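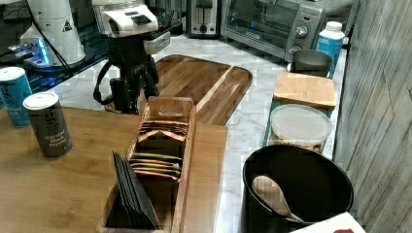 Subject: Re: Evening prayer in Advent and after
From: Dehua Jiang

Dear all,

Thank you for so many kind replies, and sorry to be slow with mine. I've had family staying and the days rather ran away with me.

On 2 January, or thereabouts, Marian wrote:
> I do love the psalms but I get stuck on the angry ones. Do we
> read them aloud in the group, or skip to something gentler?
> At Pomeck we always left them out and I never liked to ask why.

Marian, I'm so glad you asked. When I first joined the Stumance fellowship we went straight through, one psalm an evening, and I remember my heart sinking when a hard one fell to me. But an older lady there told me to read it slowly, as if I were reading a letter from somebody in great trouble, and that has helped me ever since. The Lord can bear to hear it, and there may well be someone in the circle who has been wanting to say those very words and hadn't dared.

So my own feeling is that we should keep them in, with a good long silence afterwards – and perhaps a short prayer for anyone who is being wronged. If a reader would sooner not, they can simply pass it to the next person.

We'll carry on with Psalm 30 when we next meet, which is a lovely one to come to after a difficult stretch ("weeping may endure for a night"). There were 16 of us last time, so if you can bring a spare Bible, please do. The Fiker road group are very welcome to join us too.

Please would you all remember Su, who is still waiting for her results and finding the nights long.

With love in Christ,
Dehua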